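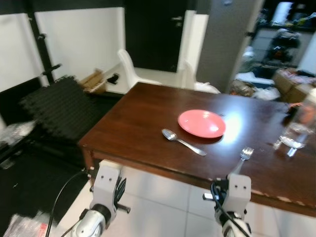
I grew up in a house where supper happened at six whether you were hungry or not, and for years I swore I'd never run my own home that way. Well, guess who now rings an old cowbell on the back porch at six on the dot! My kids think it's hilarious. My husband has stopped commenting.

What changed my mind was a pot of beans. Last winter I signed up for the slow suppers evening at the Livamness community kitchen (mostly to get out of the house, if I'm being truthful), and Barrett Haverford was teaching. Barrett cooked for a logging camp when he was young and still can't make a small batch of anything. He put a pot on the stove that I could have bathed a toddler in, and while it bubbled away he had us all sit down and talk about what we ate as children and who we ate it with.

I expected recipes. I got a lady two seats down telling us about her grandfather peeling an orange in one long strip every night after dinner, and a young guy in work boots who said he couldn't remember his family ever eating in the same room. He went quiet after that, and so did the rest of us for a bit. Then the cornbread came out and everybody cheered up.

So I went home and tried it. The first week was a disaster - one kid at practice, one kid sulking, and a casserole I'd rather not discuss. The second week I gave up on casseroles and made soup, which forgives you for being late, and it went better. By April we were managing five nights out of seven, and that's still where we are. The other two nights it's toast or leftovers and everyone for themselves, and I don't feel one bit guilty.

A few things have helped at our house. Phones go in the bread box. Whoever sets the table gets to pick the music, within reason (my 13-year-old and I have very different ideas about reason). I quit asking "how was school" and started asking who got in trouble, and wow, do I hear more that way. And I stopped saving the good dishes for company. We've lost one bowl so far and I can't say I miss it.

The beans, for those who've been after me for them: soak a pound of pintos overnight, drain them, cover with fresh water, and add an onion cut in half, a couple of bay leaves and a ham hock if you eat ham. Keep it at a low simmer until they're soft all the way through. Salt goes in near the end, at least according to Barrett, though my mother salted hers at the start and they were always wonderful, so suit yourself. A splash of vinegar right before serving wakes the whole pot up.

Barrett is teaching the slow suppers evening again this spring, and there's room for 16 this time. The sign-up sheet is on the corkboard by the kitchen door. Bring an apron and a container with a lid that fits, and come hungry - he still hasn't learned to make a small batch.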